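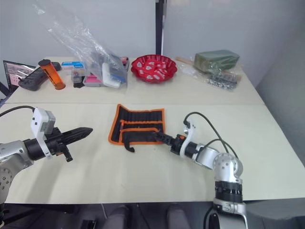
About Drukard

Home / Classes / Open shop / About / Find us

Drukard is a letterpress and typesetting school. Small one. We teach adults to set metal type by hand, lock it up, ink it and print it, and then to clean up after themselves, a class in its own right if you've ever seen our sinks.

Short version for people in a rush: evening classes, open shop in the mornings, one long course that begins in September. No experience needed. No drawing ability needed either, people always ask.

How it got going

Khrystyna-Mariia Kovalchuk bought a proof press from a closing newspaper and had no place to put it. Menaka Talukder had a place (half of the old Pavliuk bakery, ground floor, good concrete) and no press. They'd met once. The press went in through the loading door with the door taken off, and the first class was four people setting their own names and getting most of the letters upside down.

We still start everyone on their own name. Still upside down, mostly.

The other half of the Pavliuk building came up for rent a few years later and we took it before we'd worked out how to pay for it. Worked out in the end. The bindery is in there now, plus the paper store and the only radiator that does anything.

What we've got

Two cylinder proof presses, one treadle platen, a tabletop platen that travels to fairs, a guillotine only staff may use. 519 drawers of type, from 6 point up to wood letter for posters. Some drawers are complete. Some are a sad handful of Q's. The catalog is being redone, please don't trust the online one past the letter M.

Our house text face is called Panik. Abdelilah Morsy drew it for the school and we had it cast in 10 and 12 point. Slightly narrow, big open a, very forgiving of bad spacing. Students can use it for anything they like as long as the name goes in the colophon.

Most hand tools are provided: composing stick, line gauge, bodkin, tweezers. Bring an apron and shoes with a closed toe. Type is heavy and it does get dropped.

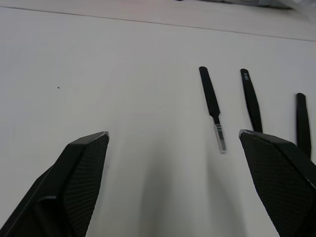 The classes

First Forme. Four evenings. You set a short text, proof it, correct it and print 20 or so copies to take home. Materials included.

Poster Night. One evening, wood type, two colors if you're quick. Loud. Sells out first.

Corrections. Two evenings on the thing everyone hates. Swapping a bad letter in a locked-up page, justifying a line again, finding out why it won't lift. Taught by Nusrat Paracha, who set railroad timetables for a living and has a lot more patience than the rest of us put together.

The Long Course. September through spring, one night a week plus open shop. You finish with a small book, set, printed and sewn by you. Ten places. It costs a fair bit and we know it. You can pay monthly, write and ask.

Why still do it by hand

We get this one a lot. People come in from jobs where all the work is on a screen and they want to make somthing that has weight. Others want wedding invitations and stay for years. A few come for the history. All fine. We don't test anyone on their reasons.

What we do care about is spacing, and reading the line before you print it, and putting the sorts back in the right box. A drawer that's been put back wrong can cost the next class a whole evening.

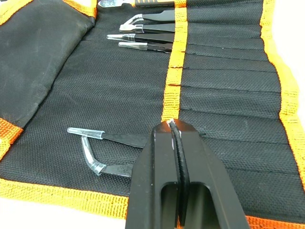
Juniper Alcantara wrote to us after her long course: "I spent three weeks on one title page and I'd do it again. I now see bad spacing on every menu in town and it's ruined eating out." Her book is on the shelf by the door, ask to handle it.

Where the money comes from

Fees, mostly. Then job printing: cards, labels, a poetry pamphlet now and then. Last big one was 4,000 coasters for the Kodetti cafe, which nearly finished off the treadle platen and definitely finished off our knees. It paid for new rollers.
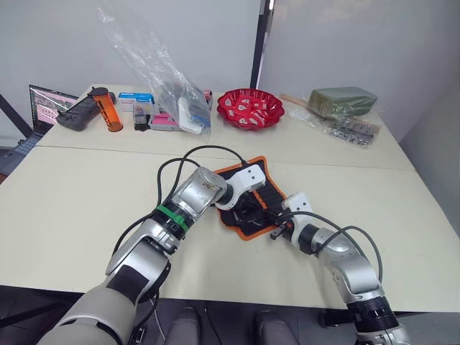
We also sell spare paper by weight, and old cuts and ornaments when we have doubles. No grants at the moment. If the presses are quiet, that's when we take on outside jobs, so ask in summer and you'll get a better price and a faster answer.

Visiting

Open shop runs 9 to noon. Come to the side door, the front one is still the bakery's and doesnt open. Parking is bad. One step up, and we have a ramp, ring and we'll bring it out.

Groups of up to eight by arrangement. School groups welcome, 12 and over.

Questions about classes go to Menaka, questions about type go to Abdelilah, and anything about a lost apron, try the hook behind the paper store first. New class list goes up in September.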